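**Workshop notebook, Jedstead, April, just after 2 pm**

Sorting trays, second try. Kettle's on, radio's off, and I've promised Iveta I'll write this up while it's fresh, because last time I left it overnight and half my notes were about lunch.

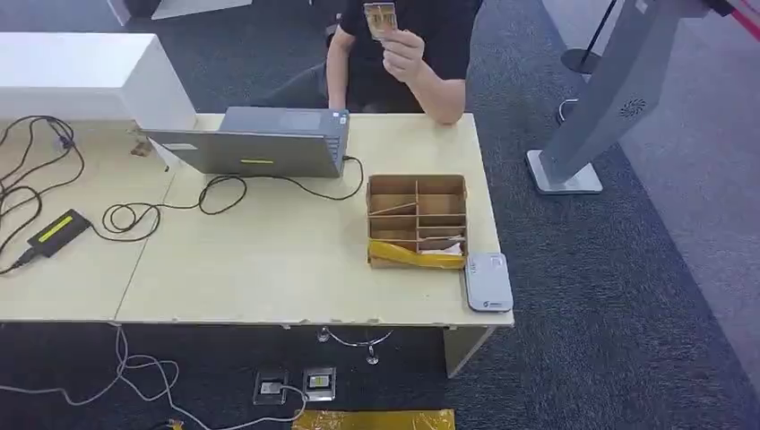 So the main thing I wanted to get down is that six compartments is a good size for the desk job. Zdislava had been arguing for more (she'd have a cell for every screw in the building if we let her), and I'd been leaning toward four, mostly out of laziness. With six there's space for the bits that belong together and a cell or two left for the things that haven't found a home yet, and I've come to think those spare cells matter more than the labelled ones. Put a tray out with no spares and the strays just go back on the desk.

Cardboard is holding up nicely so far. I know Sreekumar would like us to move to something sturdier before we send any over to Lemorside, and he may be right in the long run, but I like that you can pull a partition out and move it along without asking anyone. The thin partitions are a little wobbly where they cross. For the next batch I'd like to try cutting the slots a touch tighter, say 2 mm instead of whatever I was doing by eye, and see whether the corners stay squarer. Colour doesn't matter. Plain brown is fine and it's what we have.

The awkward item, as ever, is anything long. A thin wooden stick won't sit in one cell; it lies on the diagonal over two of them and then you've more or less lost both. Options as I see them:

- one long cell down the side, the rest kept small
- a notch in the partition so a stick can drop lower
- sticks live in a jar and we stop fussing

I favour the jar. Ľubica favours the notch and has drawn it on the back of an envelope, rather beautifully, so I suppose we'll be making the notch.

Soft rubbish is the other one. Crumpled yellow plastic, folded bits of white paper, that sort of thing: they spring up and fill a cell to the brim when they weigh next to nothing. I'd sooner we decided what is rubbish before it gets as far as the tray. Could whoever is on the desk in the morning do a quick pass? Five minutes, no more.

**Cards.** These need sorting out properly. The small printed ones keep turning up in pockets and under laptops, and Hedvika wants them kept flat and face up so you can read the face without handling it. We have 200 of the Kárason sleeves in the cupboard and they've never been opened, which seems a shame. I'd suggest the cards go in sleeves, the sleeves stand upright in one of the back cells, and we see how that goes for a fortnight. If they flop over, a folded strip of card behind them should do it.

**Cables.** Oh, the cables! I did mean to keep this entry to trays, but you can't talk about that desk without getting to them sooner or later. The laptop lead loops right across the working area on its way to the power brick at the left, and then there's the black tangle at the far left trailing over the edge. Wherever you put a tray, you end up working around the lead. Before the next session:

1. Shift the brick to the back of the desk and shorten the loop with a tie.
2. Unpick the tangle and find out what each cable is for. Anything unclaimed goes in the Wirton box.
3. Leave the yellow-green labels where they are. We'll need them when we do the equipment list.

I'd also like to do something about the front edge of the desk, which is chipped and worn and catches on sleeves. An iron-on strip would be the tidy answer. Sreekumar thinks he has an offcut at home, in beige or near enough, and will measure it up against ours.

Materials for the next lot: 35 sheets of the plain board, plus the good knife, which Iveta has and says she hasn't. I'd like to get 18 trays cut before we change anything else, so that we're all grumbling about the same design.

Still to ask Hedvika: does she want the cards sorted by colour or by date? I've assumed colour. If it's date, I'll need to make the back row deeper.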